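Paltevmont opens its budget planner to small kitchens thinking about a first robot

SAMONTE, November - I run the equipment side at Paltevmont, and for years I've watched good cafes and school kitchens buy a machine first and do the math later. So we've put our whole planning worksheet out in the open, free to download, and I'm pretty thrilled about it!

The planner is called Caleck. You start with one small job you'd like help with (plating toast, say) and work outward from there: table space, power, spare parts, staff time, and the boring stuff like who signs for the delivery. Most people I talk to have a price for the arms and nothing at all for the hands, and fingers are where I'd put money aside first.

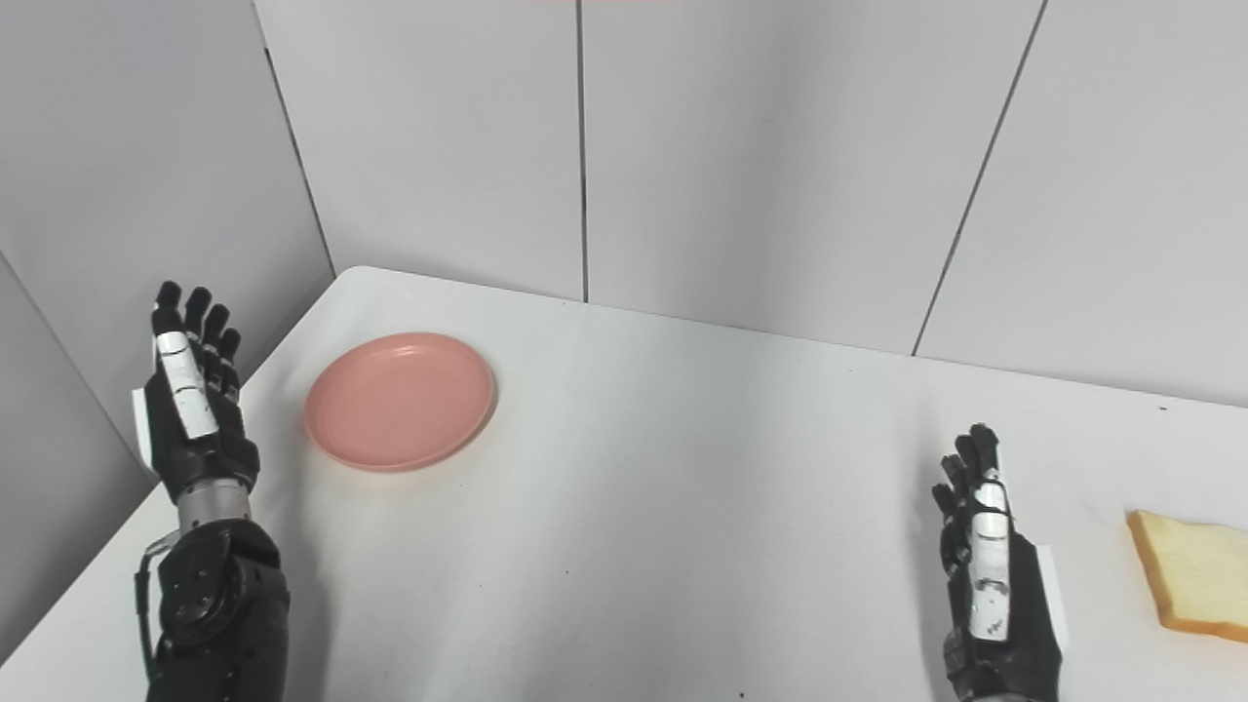
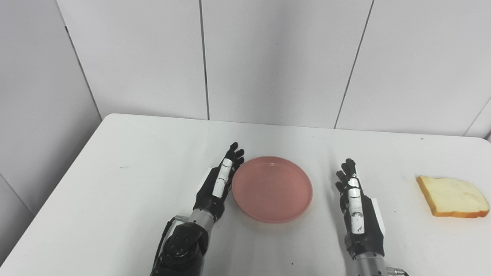
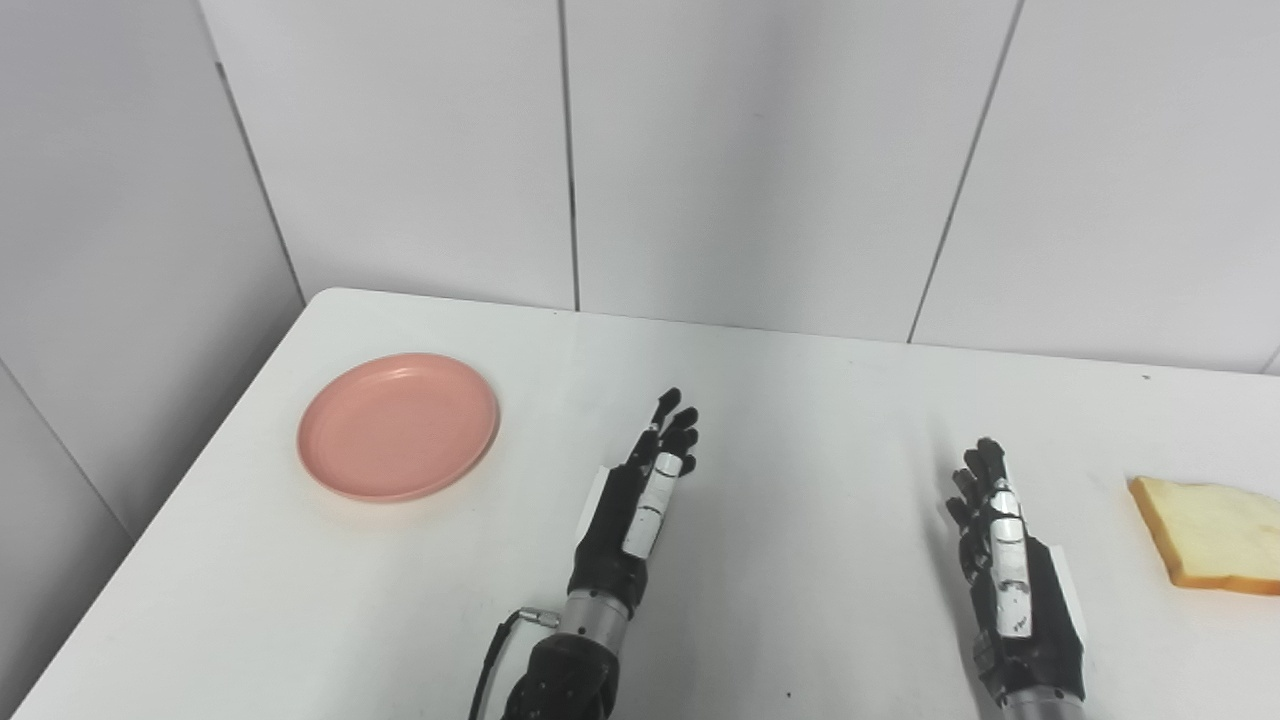 Two hands, a plate and a slice of bread.

Caleck splits the spending over 4 quarters, so you can see when the training hours land and when the service contract kicks in. There's a separate page for leasing too - we added it after the first readers asked, and it's now the part I send people to most. If you only have one evening, fill in that page and the floor plan.

We tried the draft with 30 kitchens before letting it loose, and their notes are all over the final version. The sample budget in the back sets aside $1,978 for spares and cleaning supplies in year one. Yours will differ, so please type over it!

The worksheet is on the Paltevmont website now, along with a short guide to comparing quotes. Our partners at Sirklow will host two online walkthroughs before the end of the month, and you can sign up on the same page. Bring your messy numbers, we like those.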